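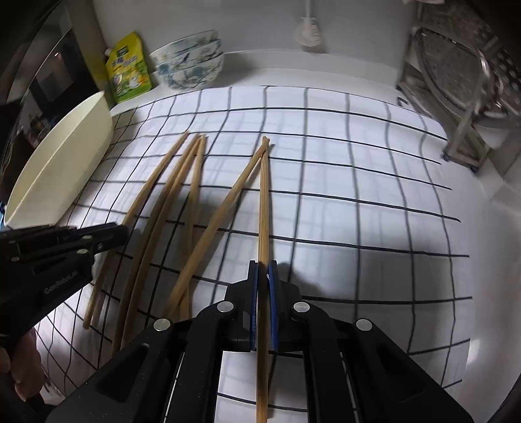

Looking after the Avach grippers

Welcome to the Avach bench page, which has been promised for a good long while and kept being pushed down the list by the very jobs it is meant to cover. Avach is our kitchen-table handling project, and what follows is how we set up and look after the pair of hand-held grippers we use for it. Several people at Brotari and over at Prodby have written to ask how we keep them closing nicely on thin things, so I have put it all in one place, with rather more detail than anyone asked for. Do put the kettle on first!

Last updated Dec 3, 2021

The chopstick check
One chopstick held upright between the blue pads, with the others lying on the grid cloth. Plain wooden chopsticks are our favourite test piece by a mile. They are cheap, they are thin, and they roll away the moment the two pads stop meeting squarely, so five minutes with them will tell you more about a gripper than an afternoon of picking up mugs (we did try the mugs, and very pleasant it was too).

The cloth
The black grid on white was bought for looks, I must confess, and has earned its keep many times over. Lay a chopstick along one of the lines, close the gripper on it gently and watch whether it stays on the line or swings away. If it swings, one pad is touching before the other and it is time to get the small screwdriver out. Smooth the cloth down well before you begin - a ruck under the stick will have you adjusting a gripper that was perfectly all right.

The pads
These get more attention than everything else put together. The surface is textured, and the texture collects all sorts: flour, crumbs, a film of washing-up liquid if you have been handling bowls. We brush along the length of the pad with a soft toothbrush, wipe with a damp cloth and leave it to dry before using it again. Please don't scrub across the pad, however tempting it is, and please don't pick at the edges with a fingernail. I have done both and was sorry each time.

Lining the pads up
With the gripper open, look down between the fingers from the front. The two pads should face each other along their whole length. Our own limit is 2 mm of difference at the tips, measured with a steel rule, and anything over that goes back to the bench. Modise made us a little wooden block to close the fingers on while we tighten up, which is far kinder than holding everything in place with your thumb and hoping.

The pivots
Round silver screws and pins sit along the linkage arms, and they are what I look at next if the pads are true but the grip still feels vague. Move each arm a little from side to side with a finger. You want it to swing freely with no rattle. Turn a loose one a very small amount, work the jaws a few times, then feel again. It is slow going, and I find it rather soothing with the radio on. Do both sides of the linkage even if only one seems slack, or you will be back again by teatime.

Opening and closing
After any adjustment we work the gripper through 50 full squeezes with nothing in it, listening as much as looking. A click that comes at the same point every time usually means a crumb somewhere in the linkage. A soft brush will generally fetch it out, and the slots in the housing give you a way in. We don't oil anything in a kitchen - oil finds its way on to the pads sooner or later, and then you are cleaning for the rest of the day.

One in each hand
The two grippers are always checked together, one after the other with the same chopstick. If one has been freshly adjusted and its partner hasn't, the hands feel lopsided, and whoever is using them starts squeezing harder on one side without noticing. Swap the chopstick from the left gripper to the right and back again a few times. It should feel the same in both.

The notebook
Every check goes in a plain exercise book that lives by the dish rack. We are up to 163 entries, most of them one line long and a few of them blotted with tea. The last set of pads did 1,220 picks before we changed them, and I would have changed them sooner if I had been reading my own notes properly, as the word "slippy" turns up again and again over the previous fortnight.

Putting away
Brush, wipe, dry, jaws left slightly open, and both grippers back on their shelf well clear of the sink. The chopsticks go in the drawer with an elastic band round them, and they are kept for testing only, so do please find another set for your noodles.

More to come later in December, when the spare linkage arms are due to arrive from Modise and I can show how we fit them.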